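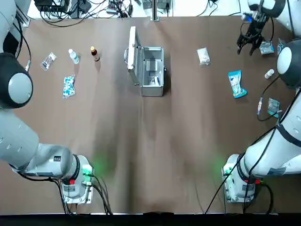

Nigel Dobson wrote in after the last page to say I'd gone on for ages about spice drawers and never once mentioned the medicine box, and his was a disgrace, so could I please get on with it. Fair enough, Nigel! Mine was a disgrace too. I had a biscuit tin with a lid that wouldn't shut, a carrier bag on the back of the bathroom door, and a drawer nobody over the age of ten could open without swearing.

So, first job: get everything out onto a table. All of it, including whatever is rolling about in the car. Put some paper down if you've got it (old bottles leak, and cough mixture is a devil to get off wood). Then spread things out with gaps between, labels up where you can, and go along checking dates. My oldest was an antihistamine I'd carried through three house moves.
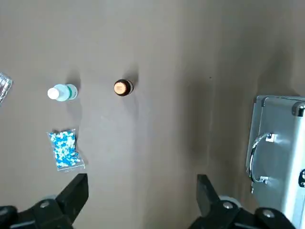
I'm fussy about keeping tablets in their own box with the leaflet, and I'll tell you why. I once found a twist of kitchen foil with two pink pills in it and to this day I couldn't say what they were for. Small zip bags are lovely for plasters and safety pins, but with blue and white capsules in a clear bag like that one I'd want the name, strength and date written on a label and stuck on before it went anywhere. If you can't say for certain what something is, it goes back to the chemist. Don't put it down the loo. Little glass bottles I stand upright, always, even if the cap feels tight.

Next comes the case. I like a hard one with a proper handle, because you can grab it and go, and I'd sooner have one case than five tins.

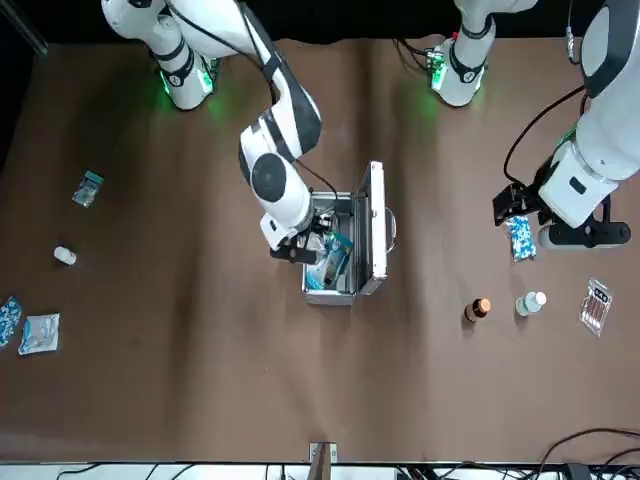 Windska Household Notes, No. 52

Flat things go in first, then soft bags, and blister packs last so they don't get bent. Leave a bit of room. If you have to lean on the lid you've packed too much, and the bottom layer will be powder by July.

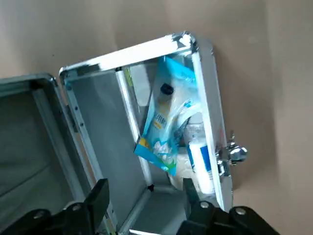
My own case came from the market at Mottram and I've patched it more than once. Scuffed corners don't bother me in the least, and white tape on a rim, as you can see there, wouldn't put me off buying one second-hand. I'd look at the hinge first. A divider is worth having as well, with the everyday bits on one side and the holiday bits on the other. Then it all goes up high, out of reach of small hands and well away from the steamy bathroom.

Comments

Hamdia Tamiru: I tape a list inside the lid and cross things off as we use them up. Saves buying a third lot of plasters.

Nigel Dobson: Done mine at last. Filled a whole bag for the chemist. Are you doing the shed next?

Bornska: What about eye drops, do they go in the case or the fridge?

Reply: Check the leaflet, Bornska, they're not all the same!

Search this site Enter keyword Go

Contact us | Copyright Windska Household Notes | Back to top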